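Efflorescence or something worse? White bloom on inside brick wall, smells musty

Posted in: Walls, Damp and Plaster

Xiaoqing Mao

Hi all, quick one as I'm on my lunch. Ground floor unit, old building, bare brick on one long wall. Landlord had the paint stripped off before we moved in and it looked great over the summer. Since November started there's a musty smell first thing in the morning, goes off by mid afternoon once the heating's been on. Mortar feels sandy if you rub it low down. White fluffy stuff in patches near the floor, brushes off dry, comes back in a week or so.

One bit of the wall, higher up: 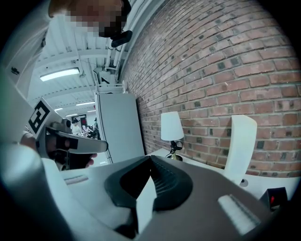 Red brick, light grey mortar, some of the bricks darker

The white stuff is all lower than that, behind the radiator mostly, couldn't get a decent picture of it. Landlord says seal it with a clear masonry sealer and forget it. He's left a tub of Dorent in the cupboard, solvent one I think. A bloke from a damp firm (Heson) came Sunday, stuck a meter in the wall for two minutes and quoted for injecting the whole length. Didn't go outside at all. Didn't ask about heating either.

So -- seal it, inject it, or leave it alone? And is the white stuff bad for you? I have a table and a load of soft things in there and don't want them going mouldy.
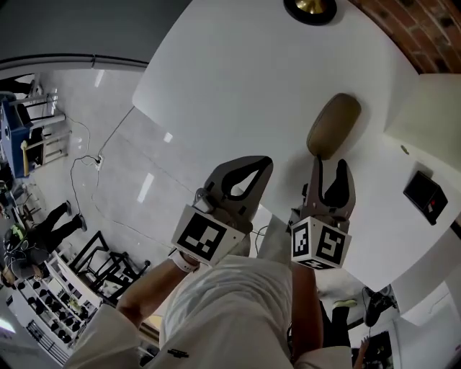 We've got a cheap humidity gauge on the shelf by the door and it says 22 in the afternoon which can't be right, can it? In the morning it says 71. I've not moved it. Rent is due for review so I'd like to know where I stand before I say anything daft to him. Thanks in advance.

gatepost_ron

Don't seal it. Please. Whatever you do don't put that Dorent on it.

The white is salts. Water comes through the brick, dries off on your side, leaves the salt behind. Harmless to you, it's not mould. Mould smears and is usually black or green, salts crunch and taste salty (I know, I know). Put a clear sealer over the top and the water still arrives, salts build up behind the face and blow it off. Seen it in my mum's kitchen, whole fronts of bricks on the lino.

What I'd do, in this order:

Go outside. Look at the ground level against that wall. Should be well under the floor level inside, two bricks at least. Flower bed piled up, new paving, skip load of gravel, all common. Ours was a neighbour's compost heap.

Look up. Gutter joints, downpipe, the back of the downpipe specially. Do it while it's raining. A drip you can't see on a dry day will soak a yard of wall.

Look at the pointing outside. If somebody has done it in hard grey cement over soft old brick then thats half your problem. Needs raking out and doing in lime. Slow, boring, not that dear if you do it yourself. Gatti do a ready mixed lime in tubs, not the cheapest but you don't have to think about it.

Inside, brush the white off with a dry stiff brush and hoover it up. DON'T wash it, you just dissolve it and send it back in. Keep things off the wall, a hand's width is plenty.

Sandy mortar low down is the salts too. Leave it until the wall has dried, no point repointing wet. And drying is slow, a thick wall can take up to 10 months, so don't expect miracles by spring.

On the meter -- those pin meters are made for timber. Stick one in salty brick and it screams wet whatever. I'd not pay for injection on the strength of that. If you want a proper answer get an independent surveyor who isn't selling anything.

Your gauge is broken or it's sat in the warm air off something. Get another and put them side by side.

pellworth

we had same thing, bought an Asura dehumidifier, left it on all winter, smell gone. electric bill wasnt fun. white stuff still there tbh but you stop noticing

dilys_b

Agree with Ron mostly. Two things to add.

The smell going off when the heating comes on sounds like condensation as well as whatever's coming through. Cold wall, warm damp air overnight. Heating in one big blast then off all night is the worst way to run it, low and steady is better. Open a window for a bit after anyone's been boiling kettles or drying coats. A dehumidifier helps with that part, pellworth's not wrong, but it won't fix a leaking gutter, and if you run it flat out on a salty wall you can pull more salt to the surface. Set it at 55 or so, leave it.

Soft things: airing them is usually enough. Don't shut them in plastic boxes while they're at all damp. Cardboard against an outside wall is asking for it, same with rugs rolled up on the floor.

As for the landlord, put it in writing before the review. Short email, dates you noticed it, photos of the low down bit when you can get behind the radiator. Ask him what was used to strip the paint, some of the strippers are caustic and leave salts of their own if not rinsed right. If that's what it is then it'll brush off less and less each time and you can stop worrying. Check your lease for who does the outside, on commercial ones it is sometimes you, which comes as a nasty shock.

Xiaoqing Mao

Thank you all. Went round the back at four and there IS a bed of soil right up against it, over the air brick. Will dig it out and email him tonight. Sealer is staying in the cupboard. New gauge ordered.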